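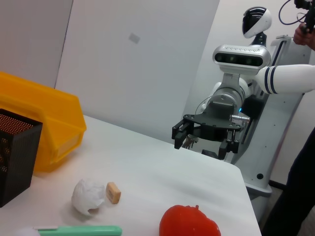 Myung-ja Yoo wrote on 25/06/2020:

> Members of the working group have now received the Druseren summary. I have read it twice and remain unsure what it allows us to tell the residences. The summary says that clearing a table is "within reach" of present machines. Our member homes will take that to mean that a robot can be left alone with a table after lunch. Is that the intended meaning? If it is, I should like to see the evidence before the text goes any further. If it is not, the sentence should be changed.
>
> I would also ask why the report treats sorting and wiping as one chore. The staff who do this work every day do not regard them as one chore, and neither do I.

Dear colleagues,

I am replying to the whole list, as two other members have raised the same point with me privately.

The phrase "within reach" was taken from the Trakus submission and was carried into the summary without enough care. It will be removed. The body of the report makes a narrower claim, in section 6, and I would ask members to rely on that section until a corrected summary is issued.

The position set out there is as follows. A machine with one arm and a two-fingered gripper can be expected to pick up a firm object of modest size, such as a marker or an eraser, and to place it in an open container. Soft produce requires more care with grip force. A bell pepper can be lifted without damage, but the setting that suits a pepper may not suit the next item. Thin plastic bags remain the hardest of the ordinary table items. A crumpled bag has no fixed shape, it gives the gripper little to close on, and the software must also decide whether it is trash or has something inside it. On that last question the report offers no solution.

The Nander trial, which ran through March, logged 3297 attempts at single items. An operator was within arm's reach at all times and was free to step in. The trial therefore says nothing about unattended use, and the corrected summary will state this in its first paragraph. It will also state that a run of 500 attempts on one kind of object should not be read as a result for any other kind.

With regard to sorting and wiping, Ms. Yoo is correct. Wiping was not tested. The two were joined under one heading in the Carrasco questionnaire, and we kept that heading when the answers were compiled. They will be listed separately. Choosing between a bin and a basket is also a separate matter from picking the item up, and the draft should have kept the two apart.

Members who wish to propose wording for section 6 are asked to send it to me directly, with the paragraph number in the subject line. Comments on the cost tables should go to the Druseren office, which holds the source figures.

Inmaculada Salcedo
Working Group on Domestic and Light Industrial Automation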